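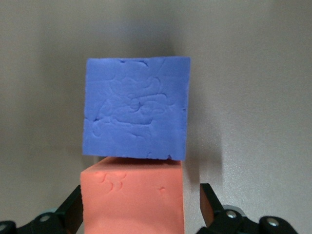
Blue block stacked on a pink one.

Magnesium: what to know before the spring refill

2018-04-26

Several members of the Clulunport practice have asked which form of magnesium to buy and how much to take. The notes below apply to healthy adults. Anyone with reduced kidney function should talk to the clinic first, as the kidneys clear the excess.

Read the label for elemental magnesium. A tablet may list the weight of the whole compound on the front and the elemental amount in small print on the back. The second number is the one to use when adding up a daily total.

Oxide is cheap and poorly absorbed, and it loosens the bowels. Citrate is absorbed better but can have the same effect at higher doses. Glycinate is usually easier on the stomach and costs more. For most members we start with 200 mg of elemental magnesium, taken with the evening meal, and review after one month. Do not go above 300 mg from supplements without asking us.

Magnesium binds to some antibiotics and to thyroid medication in the gut. Ask the pharmacist how many hours to leave between them. Bring all bottles, including multivitamins and antacids, to your next visit so the totals can be checked.

Food still counts. Pumpkin seeds, black beans, cooked spinach and almonds are good sources.

Agustina Salinas will go over label reading at the Olivares office in September. Space is limited to 19 people. Sign up at the front desk. The handout from the last session can be picked up there as well.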